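November 17, 2025. Supply shelf, Hollholm workshop

Spent a good part of the morning on the cleaning shelf with Ekaette, which I had been promising to do ever since the move and kept finding reasons to put off. We've decided to sort by what a thing is for and forget about size, so the tall and the small will just have to get along! 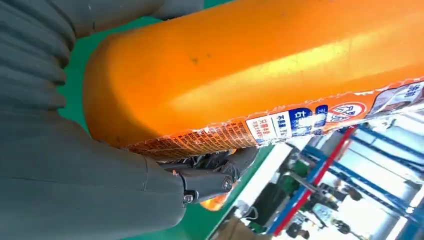 Page last changed: November, by O. Anozie

The big orange bottle has a label that's wrinkled and coming away along its top edge, so I'd like to tape it down before we lose any of the fine print (Byung-chul has kindly offered to read the Chinese for us and write up a card). There's a small dark mark on the plastic too. Wipe and see. Refill order 662 still open with Okafor.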